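We got to the Wirkham town open day later than planned, mostly my fault, I'd left the parking pass on the kitchen counter and we had to go back. So the ceramics part of the old Benedetti works was already packed when we walked in, and I'd been looking forward to that all winter!

If you've never been, Benedetti stopped making tile decades ago, but one kiln hall is still standing and the whole site gets opened up once a year (it used to be September, now it's spring). Admission is free, the tour is 80 minutes, and you should wear shoes you don't love. There's a fine pink dust on everything. I was still finding it in my cuffs at dinner.

Our guide was Dario Orlandini, and he is loud, thank goodness, because the hall echoes like a swimming pool. He took us along the tunnel kiln, all 37 yards of it, and let us put our heads in at the loading end. It's lower than you'd think. The tile went through on little rail cars, and one is still in there with a seized wheel. My daughter wanted to know if anybody ever got stuck. Dario said a cat did once, and it was fine, and then she wanted to know the cat's name, so that held up the group for a bit.

After the kiln you go up an iron staircase to the glaze room, which was my favorite. Drawers and drawers of test chips, 340 of them according to the card on the wall, each with a number scratched in the back. The greens are gorgeous. There's a whole drawer of failed reds that came out liver brown, and I would have taken any of those home.
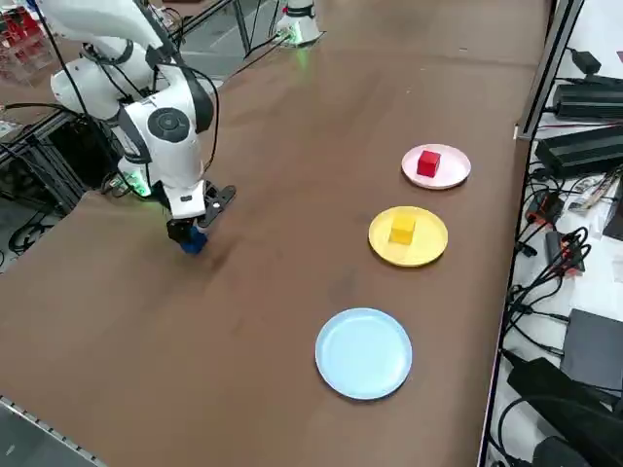
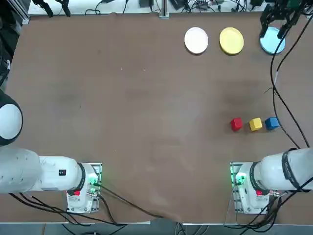
Karthikeyan Joseph wrote to me after I posted the first half of this and said the drawers used to be sorted by kiln temperature, so the browns and the greens sat together, and that whoever re-sorted them by color made them prettier and a lot less useful. He also thinks the hall is at its best in the last hour before closing, when the light comes in low from the rail side.

I'll try that next year. We had lunch in the yard, fried dough and a very good bean soup, and then walked the canal path as far as the Drurkeck lock before it started to drizzle. Parking in the lower lot was $29, which I thought was steep, and the upper lot on the hill is free if you don't mind the steps. Bring cash for the soup.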